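Course home | Syllabus | Week 5 | Week 6 | Week 7 | Readings | Contact

Textile Care and Household Management
Week 6 notes: Storing clothes between seasons

These notes follow the Tuesday lecture. Please read them before the practical, and bring one long garment of your own (a coat dress, a robe, a long shirt). If something is not clear, write to Corina Lungu, who leads the practical group this term.

1. Why clothes suffer in storage

Many people think that a garment rests when it is in the closet. In fact most of the damage I see in the repair class comes from storage and not from wearing. Four things do the harm: dirt left in the fabric, moisture, insects, and pressure on the folds. Light is a fifth one, but only if the closet has a window or a glass door.

Dirt is the most common. A stain from sugar or from white wine may be invisible in May and brown in October. Body oil on a collar becomes yellow with time and is then much harder to remove. So the first rule of the course stays the same as in Week 2: wash first, store after. Starch must also be washed out, as silverfish eat it.

2. Moisture

Cotton and linen take up water from the air and keep it. A shirt may feel dry to the hand and still have too much moisture inside the seams and the waistband. After ironing, let the garment hang in the open room for one night before you put it away. Do not store anything directly against an outside wall.

Plastic bags from the dry cleaner are for the way home only. For storage use a cotton bag or an old pillowcase, washed and without fabric softener.

3. Insects

Moths prefer wool, silk, fur and feathers. They do not eat clean polyester, but they can damage a blend. Cedar has a weak effect and must be sanded again every year. Freezing works better for small pieces: close the dry garment in a bag, press out the air, freeze it, let it return to room temperature while still closed, then freeze it once more. Brush wool outdoors before storing it, especially under the collar and inside the pockets.

4. To hang or to fold

The weight of the garment decides. A long knitted dress on a hanger will grow longer, and the shoulders will get points. A woven coat with a lining has a shape built by the tailor and should hang on a wide hanger. In the exercise from Chibuzor Ekwueme's home survey, you will find a list of 107 garments. Mark each one H or F and write one reason for your choice. We will compare only the first 20 in class, the others are for your own practice.

5. Folding long garments

A fold is a line where the fibers are bent and stay bent. If the line is sharp and stays for months, the fabric can become weak there, and color may fade along it. We therefore try to have few folds, and soft ones.

a) Work on a flat surface that is larger than the garment if you have it. A bed is too soft.

b) Close the buttons and smooth the fabric from the middle to the sides. Turn the sides in first, then shorten the length.

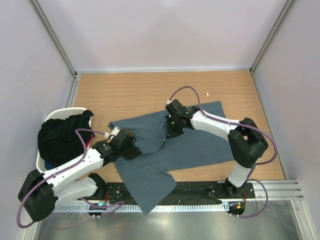

c) Put a roll of acid-free tissue inside each fold. White cotton cloth is also fine.

d) Place heavy pieces at the bottom of the box and light ones at the top. Leave space for a flat hand under the lid.

e) Open the box once in the middle of the season and fold again on different lines.

6. For next week

Finish the H/F list and read the chapter on wool. Write half a page about how clothes were stored in the home where you grew up. Old methods are welcome, also those which we would not recommend today.

Questions about these notes: Corina Lungu, practical group | Back to top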